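How Does a Bus Tour Get Planned?
By Buppha Chantharasri
October 15, 2018

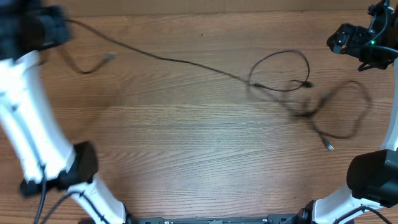
Dark cables between two robot arms on a wooden tabletop.

Have you ever been on a day trip where somebody else decided everything? You climb on a bus, the bus goes to a castle, then there's lunch, then a cheese farm, then home. Easy! Well, easy for you. I'm the person who worked out the castle and the lunch and the cheese, and I'm going to tell you how I do it.

I work for a company called Pongsiri Tours. We're what grown-ups call a tour operator. A tour operator buys or books all the bits of a trip – the bus, the tickets, the meals, sometimes the hotel – and sells them to you as one thing with one price. That bundle is called a package. If you've ever gotten a kids' meal with the drink and the toy already in the bag, you've bought a package.

First, I need a theme

A theme is what the trip is about. Some people love old trains. Some people love gardens, or ghosts, or pie. When everybody on the bus likes the same sort of thing, they have plenty to talk about, and I know what kinds of places to look for.

My favorite trip right now is called Sheep to Sweater. We start in Orkley, drive out to a sheep farm in Mudden, and finish at a weaving shop in Iseck, where you can try the loom yourself. The whole loop is 107 miles. My uncle started running it in 2000, and back then it was only the farm and a sandwich!

Then I get out the map

Here's a puzzle for you. Let's say the farm opens at 10, the weaving shop closes at 4, and the only restaurant big enough for us serves lunch from noon until 1:30. What order do you go in?

You'd probably say farm, lunch, shop, and you'd be right. But you also have to know how long it takes to drive between them, and a bus is slower than a car. It can't squeeze down skinny lanes, and some old bridges aren't strong enough to hold it. So before I sell a single ticket I drive the whole way and write down the time at every stop. This is called a recce (say it "WRECK-ee"), short for reconnaissance, a long word for going to have a look first.

I also look for bathrooms. I look for bathrooms a LOT. Picture a full bus, everybody just had lemonade, and the next stop has one toilet. You'd be standing in line until dinner.

What is an itinerary?

Say it like this: eye-TIN-uh-rare-ee. It's the list of where you'll be and when. Yours might say "10:15, meet the sheep." Mine says a lot more, like which gate the farmer wants us to use, where the driver can park, and who to call if a tire goes flat. I put in extra minutes all over the place too. Somebody always leaves a hat behind, and then we have to go back for the hat.

How do I pick the price?

Our biggest bus has 61 seats. The bus costs me the same amount to rent if it's full or if it's nearly empty, so I have to guess how many people will come. Then I share the cost of the bus between them and add the things each person uses up, like a lunch and a farm ticket. If I guess too high, I lose money. If I guess too low, the tickets cost too much and people stay home and watch TV. I've gotten it wrong both ways. The great October pickle tour had 5 people on it. We did have a lovely time, and there were certainly enough pickles.

Who else helps?

The driver, of course. Drivers aren't allowed to drive for hours and hours without stopping, so some of your snack breaks are really there so the driver can rest. Then there's the guide, who has the microphone and tells the stories. And there are the people at each place who open the doors and make the soup and catch the sheep.

Try it yourself

Plan a trip for your family! Pick a theme (ice cream, bridges, dogs, whatever you like) and choose three places near you. Find out when each one opens and closes. Ask a grown-up to help you look up the driving times, then write your itinerary on one sheet of paper. Put in lunch. Put in the bathrooms.

Words to remember

Tour operator: a company that puts trips together and sells them.
Package: several parts of a trip sold for one price.
Itinerary: the plan that says where you'll be and when.
Recce: a visit you make first, to check things out.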